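Kapitel 5
Oberflächen und Licht: Warum Dinge glänzen oder matt sind

Lernziele
Nach diesem Kapitel können Sie gerichtete und diffuse Reflexion unterscheiden, das Reflexionsgesetz auf gekrümmte Flächen anwenden und erklären, wie die Rauheit einer Oberfläche ihr Aussehen bestimmt.

Legen Sie das Buch kurz weg und schauen Sie sich um! Fast alles, was Sie sehen, leuchtet nicht selbst. Die Tischplatte, Ihre Hand, die Tasse vom Frühstück — sie alle geben nur weiter, was von der Lampe oder vom Fenster auf sie fällt. Und trotzdem erkennen Sie auf den ersten Blick, was poliert ist und was stumpf, oft sogar, ob sich etwas glatt oder rau anfühlen wird. Wie viel Physik in diesem einen Blick steckt, ist wirklich erstaunlich, und genau darum geht es auf den nächsten Seiten.

Aus Kapitel 4 kennen Sie das Reflexionsgesetz: Einfallswinkel und Reflexionswinkel sind gleich groß, beide gemessen zum Lot. Dieses Gesetz gilt an jeder Stelle einer Oberfläche, am Spiegel ebenso wie an der Raufasertapete. Der Unterschied liegt in den Loten. Bei einer ebenen, sehr glatten Fläche stehen sie alle parallel, ein Bündel paralleler Strahlen bleibt also auch nach der Reflexion parallel. Bei einer rauen Fläche zeigt das Lot an jedem winzigen Buckel in eine andere Richtung, und das Licht verteilt sich in den ganzen Raum davor. Bei vielen Stoffen kommt hinzu, dass Licht ein kleines Stück eindringt, im Inneren gestreut wird und an anderer Stelle wieder austritt.

Beispiele dafür finden sich überall, man braucht kein Labor dazu.

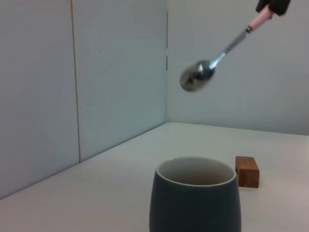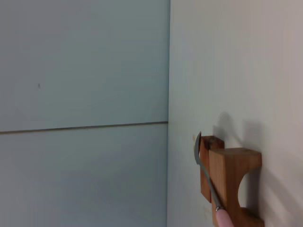
Abb. 5.1 Löffel mit Glanzlichtern am Metall (erstes Bild) und matte Wandfläche, die in einer Ecke an eine hellere Wand stößt (zweites Bild).

Was heißt nun eigentlich »glatt«? Entscheidend ist der Vergleich mit der Wellenlänge des Lichts. Sichtbares Licht hat Wellenlängen zwischen 400 und 750 Nanometern. Sind die Unebenheiten deutlich kleiner, wirkt die Fläche spiegelnd; sind sie größer, überwiegt die Streuung. Eine Unebenheit von 5 Mikrometern können Sie mit bloßem Auge kaum ausmachen, für das Licht ist sie ein Gebirge!

Besonders schön wird es bei gekrümmten Flächen. Die Innenseite eines Löffels wirkt als Hohlspiegel, die Außenseite als Wölbspiegel. Halten Sie sich einen blanken Esslöffel vors Gesicht: Innen stehen Sie auf dem Kopf, außen aufrecht und verkleinert. Warum das so ist, konstruieren wir in Abschnitt 5.2 Strahl für Strahl.

Einstiegsversuch
Zewditu und Berhanu beleuchten im abgedunkelten Raum ein Stück Alufolie und ein Blatt weißes Papier mit derselben Taschenlampe. Zewditu steht seitlich und sieht das Papier hell, die Folie aber fast schwarz. Berhanu wird von der Folie geblendet. Dann zerknüllen sie die Folie, streichen sie wieder auseinander und wiederholen den Versuch. Notieren Sie zuerst Ihre Vermutung — und probieren Sie es dann selbst aus.

5.1 Das Lot an der gekrümmten Fläche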